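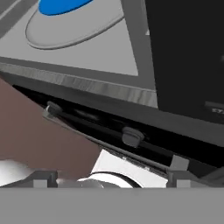

Bathing Water Monitoring Officer (Seasonal)

Grundside Harbour and Shore Office
Location: Grundside, with regular travel to Skarkalard
Contract: fixed term, April to October
Hours: 22 per week, worked over four days
Reports to: Shore Services Manager
Closing date: noon on the last working day of February

Introduction

The Grundside Harbour and Shore Office wishes to appoint a Bathing Water Monitoring Officer for the coming season. The Office looks after the beaches, slipways and tidal pools between Grundside and the Skarkalard headland, and publishes water quality results for the people who swim, paddle and sail there. The post has been held on a part-time basis for several seasons and falls vacant on the retirement of the present officer.

The successful candidate will join a small team based in the old customs building on the quay. Most of the work is done outdoors, on foot and in waders, and in all but the worst weather.

Main duties

Collecting water samples at the agreed points on the coast, at the correct depth and state of the tide, and keeping them cool and out of sunlight until they are handed over.

Delivering samples to the Skerico laboratory before 3 p.m. on the day of collection. Samples received after this time cannot be tested and must be taken again.

Recording water temperature, wind direction, rainfall in the previous day, and any visible weed, foam, oil or litter.

Putting up and taking down advice notices at beach entrances when results or heavy rain require it.

Answering enquiries from the public, swimming clubs and holiday businesses in plain and courteous language.

Keeping the equipment store in good order, including the sampling poles, cool boxes and thermometers.

Helping to prepare the end-of-season report, a draft of which is due in October.

The officer will also be expected to attend the quarterly shore users' meeting, held in the evening. Time spent at these meetings may be taken back within the same month.

The sampling area

The present programme covered 352 samples last season. Most points can be reached from the coast road. The two at Skarkalard involve a walk of 459 metres from the parking place, the last part over shingle and wet rock, carrying a full cool box. Applicants should satisfy themselves that they can do this safely and repeatedly. The Office will discuss reasonable adjustments with any applicant, and some duties may be shared within the team where this can be arranged.

Person specification

Essential

A full driving licence.
Good general education, including a pass in a science subject or equivalent experience.
Careful record keeping and clear handwriting. Field sheets are still completed on paper and in pencil.
Willingness to start at 5 a.m. when the tide requires it.
Ability to work alone and to follow written safety procedures.

Desirable

Experience of environmental sampling, fisheries, boat work or a similar outdoor occupation.
A current first aid certificate.
Knowledge of local tides and currents.
Experience of dealing with complaints.

Previous experience of water sampling is not required. Training will be given in April, before the first samples are due, and will include a day at the laboratory and a half-day course in shore safety provided by Taşdemir Coastal Training. All training is paid.

Terms and conditions

The salary is paid monthly on the Office's technical scale, and the starting point will depend on experience. Paid leave is given in proportion to the hours worked — it should, where possible, be taken outside July and August. A van is provided for use on duty. Waders, waterproof clothing, gloves and a lifejacket are supplied and remain the property of the Office. An allowance of 200 pounds is payable at the start of the contract towards suitable boots.

The appointment is subject to two satisfactory references, one of which should be from a current or recent employer, and to a probationary period of six weeks. The post may be offered again for the following season, but no undertaking can be given.

How to apply

Application forms are available from the front desk of the Grundside Harbour and Shore Office or may be sent by post on request. Applicants should complete all sections and add a statement of no more than two pages showing how they meet the person specification. A curriculum vitae will not be accepted in place of the form.

Interviews will be held in Grundside in March. Candidates will be asked to complete a short written exercise using a set of field notes. Reasonable travel costs within the county will be repaid on production of receipts.

The Office welcomes applications from all parts of the community. Forms received after the closing time will be returned unread.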